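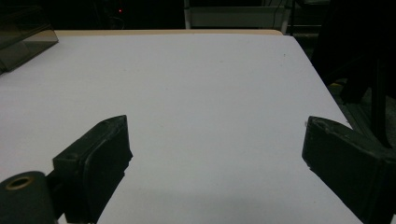

Hand gripper, fingers open, over the white table. Right finger tip before exchange.

Notebook, gripper tool no. 2, bench at Sketgate
April 27, 2022
Written by Upendo Makori. Zawadi Urio was with me for the measuring part.

Reason for the work: Zawadi reported that small parts turn a little when the fingers close. Also the closing does not feel the same over the whole stroke, there is a place near the end where the trigger becomes heavy and then light again. I had the same feeling last week but I thought it was my hand.

State at start. The counter on the tool showed 480 cycles after the last service, so it is not a tool that has worked very much. Both fingers are the black printed ones from the Tejada batch. The top of the right finger is scuffed and slightly chipped, and there is a gray-white mark near the tip. I wiped the mark with alcohol and a cloth. It became smaller but did not go away completely, so I think it is partly in the material and partly something that was rubbed on it. The left finger I looked at with the loupe and found only normal wear on the pad.

First I checked if the turning of the parts comes from the finger or from the carriage. I put the tool in the soft vise, fingers up, and pushed each finger sideways with one thumb. Left: no play that I can feel. Right: a small play, with a click. The click is at the root and the finger itself does not bend. I opened the cover. The lower screw of the right finger was loose, I could turn it with my fingers without the key. The upper screw was still holding. There was no thread lock on the lower screw, and a little old blue on the upper one. Probably the last person put the compound only on one. It may be me, my entry from that service says "both screws done" but it does not say done with what.

Then the heavy place in the stroke. I took off the right finger and closed the mechanism slowly without it. The heavy place was still there, but less. I took off the left one also. Still there. So it is in the carriage or the rail. I cleaned the rail with a dry brush first and a quantity of white dust came out, very fine. I believe it is from the foam parts which we used for the Pestix trials, it has the same look and it sticks to everything. After the brush I used a lint-free cloth with a little isopropanol, let it dry, and put one drop of the light oil on each side. I moved the carriage back and forth by hand until it was the same everywhere. The excess oil I removed, because it collects dust again very quickly.

Finger exchange. I took a new right finger from the drawer, bag marked Liler. Please note that the Liler fingers are not exactly the same as the Tejada ones. The hole for the lower screw is a little tighter and the screw cuts its own way in the first two turns. If you feel resistance there it is normal. If you feel resistance after that, stop and take it out, the screw is crooked. I did it wrong the first time and had to begin again, no damage.

Order of work as I did it:
Clean the seat on the carriage, no old compound may stay in the corners.
Put the finger on, both screws in by hand, not tight.
Close the fingers slowly until the pads touch, with a sheet of paper between.
Hold closed, tighten upper screw, then lower screw, then upper again.
Open and pull the paper out. Close again with the paper at the tip, then with the paper at the root. It must hold in both places the same.
Take the screws out one after the other, put compound, put back. Never both out together or the alignment is lost.

With the paper test it was first holding only at the root. At the tip I could pull the paper out easily. I loosened the screws, pressed the tip in with my thumb and tightened again, and it was better but not equal. At the third attempt I put a strip of thin tape behind the upper part of the seat and then the paper was held the same at both places. I do not like the tape as a permanent solution. Zawadi says the old shims are still in the metal cupboard in the store room. I looked for them and found the box but the size we need is finished. To order.

Opening width. Zawadi measured with the caliper between the pads, fully open, 3 times. All three gave 81 mm. The sheet for this tool says the same value, so I did not touch the end stop.

Camera calibration. The fingers must come in from the two sides of the view and the tips must be inside the overlay marks. With the new finger the right tip was a little too high against the mark. I did not move the camera. I changed the overlay file and saved it under a new name with the tool number, and the old file is kept in the same folder in case we go back to a Tejada finger. Please do not overwrite the old one.

Remark about light. When I checked the view over the bench the light was low, and the white table comes out bluish gray. The fingers throw a soft shadow between them. For checking the tips it is enough, the black is clear against the table. For checking small objects I would like more light, the dark specks on the table surface can be taken for something real. I wiped the table when we finished. One speck is a scratch with dirt inside and stays.

Test after repair. Zawadi did the gripping, I was watching the parts. Small cubes, the short tube, the flat washer. The cubes do not turn any more. The tube turns a little if you take it near the tip, but it does this also with tool no. 3, which has no problem, so I think it is the tube. The washer is difficult with any tool and I do not count it. Trigger feels even from open to closed. Zawadi agrees.

Old finger is in a bag with a label, in the drawer under the bench. Do not throw it away, I want to compare the lower hole with the new one when I have the pin gauges back.

Open points:
Shims, order two sizes, ask Zawadi for the supplier.
Replace tape with shim, repeat paper test.
Look at the lower screws on tool no. 3 also. If one was without compound the other may be the same.
Rail cleaning: I propose after each foam session and not only at service. To be discussed in the May meeting.
Service sheet needs a line for "compound on both screws, yes/no". I will add it.

Added later, same day: looked at tool no. 3. Lower right screw tight, blue visible. Lower left screw tight, no blue. I took it out, put compound, put it back. Paper test good at tip and root. Counter not reset.

U.M.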